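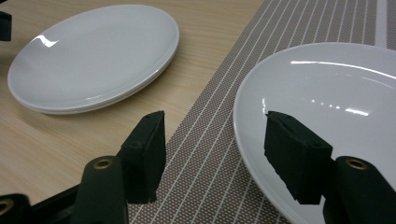 Plates again. Two stacked on the wood, one on the mat.

July, morning. Up at 6:40, at the bench before anyone had the lights on in the hall. Wanted a clean run at the plate set before the office people start wanting the kitchen back. Target for the task is 500 good episodes. We had 160 at the start of the week and I was feeling smug about that, then the Clirow checker went through them and threw out a bunch for bad tracking, so who knows. Not going to look at the number till lunch.

Calibrated both grippers. Left one took two tries. Wrote the offsets on tape and stuck the tape to the wrong gripper, found that out after four episodes. Deleted all four. Moved the tape.

The task as written on the sheet: pick up plate, pass to other gripper, set down. One line. Whoever wrote that line has not tried it with foam tips on glazed ceramic. You come in too high on the rim and it skates. You come in too low and the pads bump the table and the jaws don't close square. There's a sweet spot and my wrists more or less know it now but I couldn't tell you where it is in words. I suppose that's why we're recording it and not writing it down.

Glare bad again. The overhead light lands right on the plates and leaves a white splotch, different one every time you tilt. Asked last month if we should put a cloth up. Answer was no, leave it, the model will see glare in real kitchens. Fine. But then the tracker loses its grip on where it is and I'm the one redoing episodes. I like the dotted mat for that, gives it something to hold on to. The bare wood part is worse, too pale and too smooth. Moved my start position a little toward the mat. Put that in the notes in case it matters to somebody later.

10:15. Coffee. Right hand cramping at the base of the thumb. Stretch thing from the sheet on the wall, helps some.

Thoughts while drinking coffee, to bring up at the meeting:

Drops. Do we keep them? I dropped one from maybe an inch up, no damage, picked it up again and finished. Good recovery I thought. The Dong protocol says any drop ends the episode. But if every example it learns from is a perfect one then the first time it slips it's got no idea what comes next. The folks on the Telirik side keep theirs in a seperate folder tagged "recover". I'd like that folder. I would have plenty for it.

Also speed. I've gotten fast. Watched an episode from my first week and it's like somebody moving underwater. So the set has slow me and fast me mixed together. Is that a problem? Asked in the channel, got a thumbs up, no idea which part the thumb was for.

Also – stack vs single. Getting the top one off a stack of two is really its own task. The fingers want to take both. I've been sliding the pad in at the rim and tipping before I close. Works most times. Does it need its own label? Right now it's all just "plate".

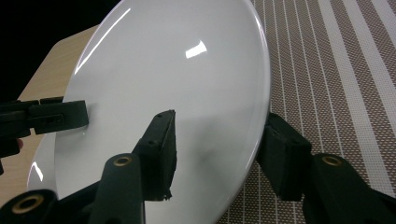 DURNIS BIMANUAL DATA TEAM – bench diary

1:30. Long stretch on handoffs. The bit where both grippers are on the plate together is where everything goes right or wrong. Plate nearly on edge, left jaw on one side, the other two pads on the face and the rim, and for a second both hands have to agree. If I let go early it swings. If I hang on too long the hands fight each other and you can feel it twist. Pads cover more of the view than I'd like too, big white plate and black fingers all over it, and not much else for the thing to look at except mat and a strip of table. Tried coming in with the elbow wider. Slightly better. Shoulder hates it.

Note to self: the shadow from the pad falls across the plate. Never thought about it till I was scrubbing through clips. Does it learn the shadow? It might be a useful cue, closer pad, tighter shadow. Or junk. Ask.

Pads: edges are getting ragged. One of them looks frayed at the bottom. I'd swap them now but then half the set is old foam and half is new foam and someone will want that logged. Someone being me. Swap at end of day, log it then. There are spares in the drawer under the charger I think, if nobody's taken them for chair legs.

2:50. Looked at the number. 296. Better than I feared! That's after the checker, so real ones. 3 rejected out of the morning batch and I agree with two of them. The other one looks completely fine to me, smooth pick, smooth pass, nice gentle set down. Flagged it for review. Probably a dropped sync somewhere in the middle.

So 204 to go. Tomorrow plus a bit if the hand holds up. Would be nice to be done with white plates before we move on to bowls, I've started noticing plates at home. Caught myself picking up dinner last night with two fingers and a thumb like a gripper, trying to hit the rim square.

4:20. Lost twenty minutes to upload. Card full, Clirow didn't say so, just kept showing the little green dot. Happened to check. Only lost the tail end of one episode but I'd like that dot to mean something. Filed it. It's the second time I've filed it.

Varied the layout for the last hour – stack nearer, stack farther, single one turned over to the other side of the mat, mat at more of a slant. It gets samey otherwise and I start doing the same motion without looking, and then all it learns is my habit. Should of been doing that from the start of the day really. Put a reminder on the tape.

5:35. Packing up. Batteries on charge, plates back on the shelf. Still to do: pads, log the pads, answer the thumbs up person, ask about a "recover" folder, bring own coffee.

Forgot the pads. Went back. Only one spare in the drawer. Left it for the morning.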